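Thursday, workshop, after lunch

Second go at the madder bath and I'm much happier with this one. Used the Dekoldale roots, chopped finer than last time, 100 g of root to 148 g of the Vasden two-ply (four skeins, washed Tuesday night and left in the alum bucket). Kept the pot at 40 to start with and crept it up over the morning – I did wander off once to answer the phone and it got hotter than I wanted, so if the last skein looks brown, blame me. Rainwater from the tank, no chalk. I know the Ljungberg recipe says chalk but I wanted to see the colour without it first.

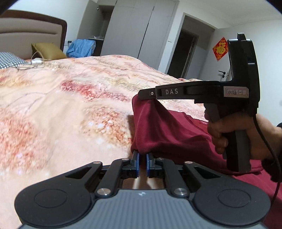
Colour notes, before I forget. Skeins one and two are a proper brick, three is more orange, and four went a bit muddy like I feared. What I'm really after is something deeper for the yoke of the Toser cardigan, closer to the dark red of the knit there over the floral bedspread, and madder on its own isn't going to get me to that. Options are a dip in weak iron (risky, it greys off so fast!) or a second bath with a bit of cochineal from the tin on the top shelf. Leaning cochineal. If anyone else is using the big enamel pot, please rinse it twice, the rim still had walnut on it.

pH strip read 7 at the start, forgot to check at the end. Swatches pegged by the back door, labelled in pencil. Exhaust bath is in the lidded bucket – don't tip it, I want to put some silk through for a peach.

To do: more alum, new strainer, wash fastness test on skein two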